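Gel top coat wrinkling after the second layer

Posted in Nails & Polish by Istgate
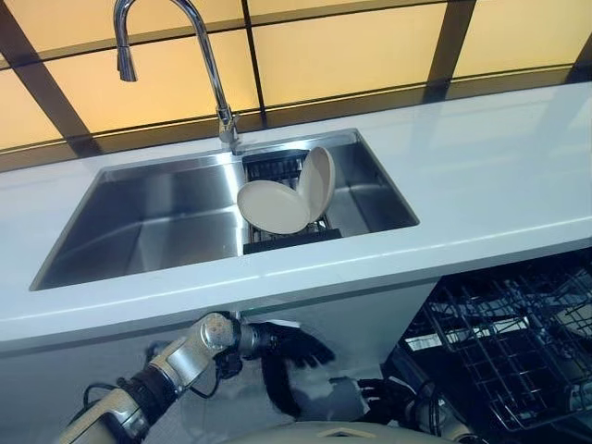

I use Darko builder base, then two coats of Orelov color, then the Orelov no-wipe top. The top coat wrinkles near the cuticle on darker shades only. Each color coat gets 60 seconds in the lamp. Bottles are stored upright in a drawer and shaken before use. Is this a lamp problem or a product mismatch?

Simham
Most likely undercured color. Dark pigment blocks light, so the lower part of the layer stays soft and the top coat shrinks over it. Apply thinner coats and cure each one for the full time printed on the bottle. Check the lamp too - mine weakened after 2 years and I saw the same wrinkling on navy and black. Also, roll the bottle between your palms. Shaking puts bubbles in it.

pinkchrome19
same thing happened to me, switched brands and it stopped

lacquer_bench
Agree with thin coats. Pooling at the cuticle is a separate fault: wipe one side of the brush and start a little farther down the nail. Do the thumbs separately, as they sit at an angle in most lamps.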